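Artificial flower arranging

Artificial flower arranging is the placing of fabric, paper or plastic blooms in a vase, bowl or basket for display. Also called silk arranging, even though most of the stems sold now are polyester. Practiced at home, in shops, in hotel lobbies. No water needed, no season either.

History

Paper and silk flowers are old. Cheap molded stems came much later. In the town of Gralevitz the Huttunen works turned out ruffled heads and roses on wire, 16 shapes at first, 366 in the last printed catalog. Closed since. Its pattern book went to the Clevum museum – open July only.

Method

Tall vase, narrow neck if possible, as it holds the stems up. Large heads go in first, then smaller ones, then buds. Leaves fill the gaps. Stems are bent by hand and cut with wire cutters, never scissors. One or two heads are usualy left to droop over the rim, which softens the outline. Loose stems are laid out on the table and added singly.
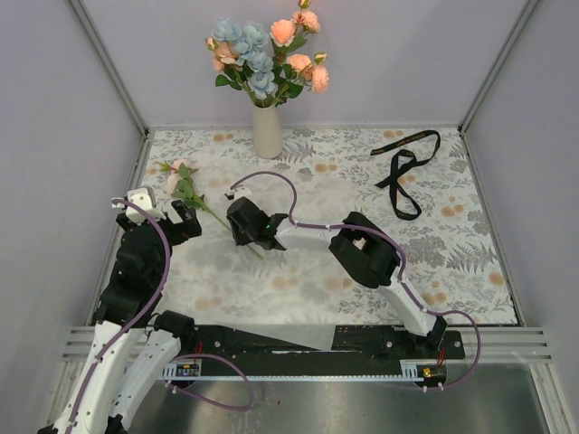
Light blue ruffled blooms and peach roses in an off-white vase, with a loose stem on the printed cover.

Color

Two main colors is the common rule, plus green. Blue with peach is a standard pairing, and so is white with yellow. A plain vase suits a mixed bunch.

Care

Dust with a soft brush or a hair dryer on cool. Fabric petals fade in direct sun, blue ones fastest. Wire stems can rust if teh vase is damp. Storage is upright, in a tall box – flat storage crushes the ruffles.

See also

Dried flowers
Zullum wreath
Table covering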